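Dindetti Admissions Reporting – Frequently Asked Questions

For cinemas, distributors and other subscribers to the weekly and monthly admissions charts. Questions on billing are handled separately by the accounts desk.

What does Dindetti count as an admission?

One admission is one ticket issued for one seat at one paid or comped screening. A double bill sold on a single ticket counts as one admission, credited to the first title on the program. A double bill sold on two tickets counts as two. Season passes are counted at the door, each time the pass is scanned.

Are free tickets included?

Yes, if the screening was open to the public. Press shows, cast and crew screenings and private hires are left out. Loyalty rewards redeemed at a public screening are included at face value zero, so they raise admissions and leave the gross unchanged.

When does the reporting week begin and end?

The week runs Thursday through Wednesday. Previews held before the official opening are held back and added to the first full week of the title. They appear in a separate column so that the opening figure can be read with or without them.

How many screens are covered?

The current panel has 520 screens. Traveling cinemas and open-air sites are included only if they use a connected ticketing system. Seasonal sites join the panel when they open and drop out when they close, which is why the screen count at the head of the chart changes in the summer and again in October.

How is the share for local releases worked out?

Share is calculated on admissions, using all titles on release in the period. A co-production is treated as local if the majority of its financing is local. Where the split is even, the nationality of the lead producer decides. The classification is fixed before the first chart and is not changed later, even if the financing is restated.

Why does the monthly total differ from the sum of the weekly charts?

Weeks do not line up with calendar months. The monthly chart is built from daily returns, so a week that straddles two months is divided between them. Late returns are also included in the monthly chart but are not written back into the published weekly charts. If you need one consistent series, use the monthly file.

What happens when a cinema does not report?

The figure is estimated for up to two reporting weeks, using that cinema's usual share of its region. Estimates are marked with an E in the data file. After two weeks without a return the cinema is removed from the chart until it reports again. Removal does not affect its past figures.

How are our returns matched to the right title?

Each return carries a title code and a version code. Versions cover language, subtitles and format. The two are joined at our end to produce a single line per title, with the versions listed underneath in the full file.
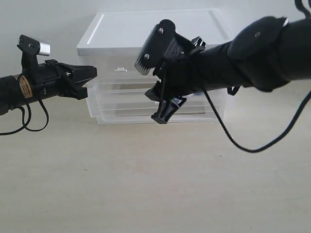
Most matching errors come from codes entered by hand at the box office. The usual fault is a title code from one release paired with the version code of another, and the import check will reject the line. The check works from both sides at once: the cinema's return is read against the distributor's booking sheet, and the booking sheet against the return. The line has to be within reach of both, and if either side has no record of it, the line stays in the middle as unmatched. Unmatched lines are listed in the Monday error report and are not counted until one party corrects its record.

How do I correct a figure that has already been published?

Send the corrected daily return through the upload page, using the same site code and date as the original. Do not send the difference only. The new return replaces the old one in full. Corrections that change a site's weekly admissions by 55 or fewer are accepted automatically. Larger changes need a signed box office statement and are reviewed by Kazimiera Laskowska or another member of the data desk.

Is there a minimum figure for appearing on the chart?

The public chart lists titles with more than 2,000 admissions in the week. Subscribers receive the full list with no lower limit. Repertory and festival titles are grouped under a single heading unless the distributor asks for a separate line before the week begins.

How are festivals treated?

Festival admissions are recorded under the festival's own code. They are not added to a title's running total if it later goes on general release. Distributors who want a combined figure can produce one from the full file, where both sets are shown.

Which ticketing systems are supported?

Nivwood and Zamine send returns automatically once the site code has been entered in the settings. Sundaram requires a nightly export, which can be scheduled. Other systems may use the upload template. The template has a fixed column order – please do not add, remove or rename columns.

Our ticketing system closes the day at midnight. Is this a problem?

It can be. A late show that starts before midnight belongs to the day on which it starts, but some systems date the ticket by time of sale or scan. Check that the business day in your system ends at 6 a.m. If it cannot be changed, tell us and the returns will be adjusted on import.

Can I quote the charts in print or online?

Yes, with the credit "Source: Dindetti." The top ten may be quoted in full. Reprinting more than the top ten, or any site-level figure, requires written permission. Site-level data may not be shared with third parties under any subscription.

Who do I contact?

Site codes and new cinemas: Lahcen Lahlou
Title and version codes: Rhona Gillies
Corrections and missing returns: Kazimiera Laskowska
Permissions and press: Anas El Fassi

Please include your site code or distributor code in the subject line.

Page last revised 16th February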